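Andby Watch and Clock Circle
Minutes of the February meeting

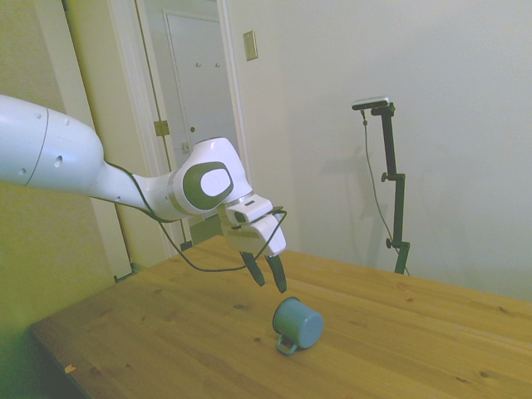

Meeting opened at 7.05 pm. In the chair: Jin-sol Won. A very good turnout, and the extra chairs had to come out. Apologies were received and are in the signing-in book.

1. Minutes of the last meeting

Agreed, with one correction. Under "show and tell" the Prillton pocket watch was written down as having a cylinder escapement. It has an English lever, as its owner kindly (and rather firmly) pointed out. Corrected and signed.

2. Matters arising

The new loupes have arrived and are excellent. They live in the top drawer with the case knives. Please put them back after use, in their boxes.

The mainspring winder is still out on loan. Whoever has it, could we have it back before the next practical evening?

3. Talk: the Kwon hand-wound movement

This was a treat. Jin-sol gave us an hour on the Kwon calibre 81, which most of us had only come across in tired old dress watches with the gilding gone. Jin-sol had taken three of them apart at home and brought one in pieces, one running and one that was "resting".

Points noted for those who could not come:

The 81 is a thin movement and the barrel bridge is easily bent. Support it from underneath before letting go of the screws.

The crown wheel screw has a left-hand thread. Two members owned up to finding this out the hard way.

Early ones have a flat hairspring and later ones an overcoil. The balances are not interchangeable, whatever the online sellers tell you.

The finishing on the early bridges is lovely. The stripes run straight across from one bridge to the next with hardly a break, on a watch that was never expensive. There was a proper queue at the microscope for this and we ran over by twenty minutes, with no complaints from the floor.

Questions followed on oils, spare crystals and whether the sub-seconds dial can be safely cleaned. Answer to the last: leave it alone if you possibly can. Warm applause, and a promise of a second part on the automatic version.

4. Practical evenings

The beginners' bench has gone from strength to strength. At the last session everyone got a Ferkulon practice movement stripped, rebuilt and ticking, and one of them was even keeping decent time on the machine! Well done to all.

It was agreed to carry on with the Ferkulon for one more session and then move on to something with a date wheel. It was suggested from the floor that the chronograph should wait until the autumn. After some groaning this was accepted.

Bring your own tweezers if you have them. Finger cots are provided.

5. Membership and money

Membership stands at 121, the highest we have had. The subscription stays as it is. The balance sheet was passed round and approved.

A request was made for a better lamp over the timing machine. Agreed, up to the usual limit.

6. Summer outing

Two ideas were put forward: the turret clock at Prillton, with the climb up the tower, or the dial-painting workshop near the harbour. Lively discussion. Several people were very keen on seeing enamel fired, and several others had been up the tower before and would happily go again. On a show of hands the turret clock won. The workshop will be asked about next year, and Jin-sol offered to write to them.

Anyone who has trouble with stairs should have a word beforehand, as the clock room is 81 steps up but the pendulum can be seen from the lower landing.

7. Show and tell

A steel dress chronograph with a salmon dial, inherited, crown missing. Much admired. A donor crown may have been found on the spot.

A carriage clock that strikes 3 at every hour. Suggestions were plentiful and will be tried at home.

A home-made strap in green goatskin, very neatly stitched. The maker was talked into showing the method at a practical evening.

8. Any other business

The swap box is overflowing. Please take something out.

Back issues of the newsletter are being scanned. Numbers 2 and 3 are still wanted, in any condition.

Meeting closed at 9.40 pm. Next meeting as per the programme card, tea from 6.45 pm.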